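About us

Hi, I'm Noemí, and along with Parveen Chaudhry I run Solley. We teach robot arms to do small, fiddly jobs by showing them, over and over, how a person would do it. If you've landed here from the Skomova page, hello, you're in the right place — that's our sorting project and there's more on it further down.

How we got started

Parveen and I met at Barrera, where we both spent far too long writing rules for machines. Move here, close there, and if the part is a bit crooked, stop and beep. I got very good at the beeping bit! We left in the same September with one big shared grumble and a box of toy blocks, and took a room in Evcombe with a decent heater and a terrible kettle. The kettle has been replaced. The blocks we kept.

What we do all day

Mostly, we gather examples. A learning system needs to see a job done plenty of times before it can have a go by itself, so one of us guides the arms through the whole thing while the cameras and the joint readings get saved together. We call each go a run. A normal batch for us is 200 runs of one job, and we watch every one of them back before it goes anywhere near training (bring snacks).

Skomova is the one we're fondest of. Blocks come along a little conveyor and have to end up with their own colour, red in the red bin and yellow in the yellow. Easy for you and me. Much harder if you're a two-finger gripper and the block is sitting at a funny angle.
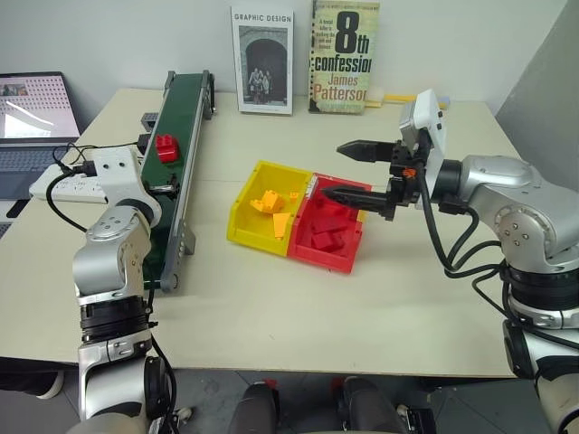

How we like to work

We shift things between runs. The bins get nudged and turned a bit, the blocks go down any old way, and we don't fuss over what's sitting in the background. A system that has only ever seen a perfectly neat bench falls apart the first time somebody moves a book.

We keep the clumsy runs too, as long as they're labelled. If I fumble a grab and have another try, that's a handy thing for the system to learn from. Parveen does the labelling and is very fair about my fumbles, mostly.

And we stop at 5 in the afternoon. Tired people make jerky, grumpy runs, and you can see it in the data.

Working with us

There are 4 of us these days and we take on small jobs as well as big ones. If you'd like to try us out, ask for a starter batch of 100 runs. Send a note about what you want picked up and where it has to go, plus a couple of the parts if you can spare them. Parveen answers the mail in the mornings and I get to it after lunch.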